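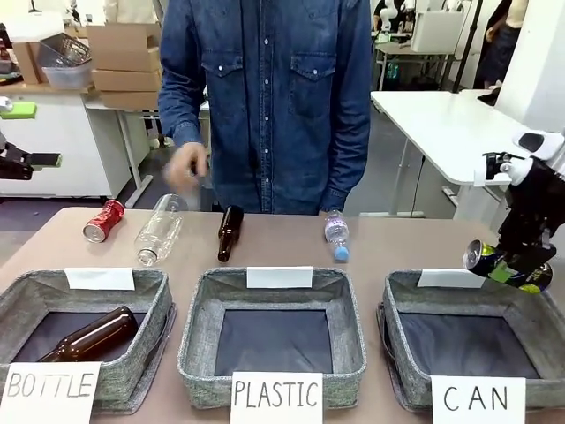

I have been meaning to answer the question about what the sorting arms mean for those of us who used to stand at the table all shift, and I kept putting it off because my answer comes out long every time. I've been on returns sorting at Lernier for 11 years, so please bear with me. The job itself hasn't changed much to look at. There are still gray baskets in a row with a hand-lettered sign on each, BOTTLE, PLASTIC, CAN, and the arm holds a can over the CAN one much the way I would. What has changed is where I stand and what I'm tired from at the end of the day.

Somebody on the list wrote:

> We are getting two of these at the Modise depot in January and
> the crew is split. Half think it's the end of their hours and the
> other half can't wait to hand over the sticky stuff. What did it
> really do to the jobs at your place? And who decides what
> the people do once the arms are running?

To take the first part: there were 3 of us on the table before, and there are 2 now. The third moved over to the scale and the paperwork, same pay, and tells me every lunch break how nice it is to have a chair. I know it doesn't go that way everywhere. The folks at Prundance lost an evening shift and I'd be doing you wrong to leave that out. Our agreement on hours was in writing before anything got bolted down, and if your crew takes one thing from this long message I hope it's that.

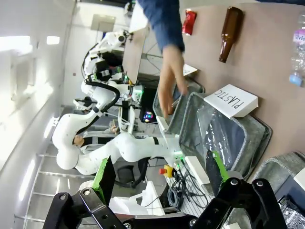 The second part is harder. For the first few weeks we were mostly minders, and I didn't care for it one bit. You stand across from the thing, you lay out cans and bottles, you wait, you fix what needs fixing. My hands felt lost! Then we asked if we could set the pace ourselves and choose which loads go to the arms and which we do by hand, and that made a world of difference. Our best day so far was 1692 pieces between us and the arms, and I went home without my wrists aching, which I had sort of forgotten was possible.

What I do miss is the talking. Two people sorting side by side will chat all morning, and now one of us usually has an eye on the arm. We've started taking our coffee together at ten to make up for it.

If anyone at Modise would like a copy of our hours agreement, write to me off list and I'll send it along. Same goes for the Fastent people who asked last time - I haven't forgotten you, I just can't find the envelope I wrote your address on.

Warm wishes from the sorting table at Lernier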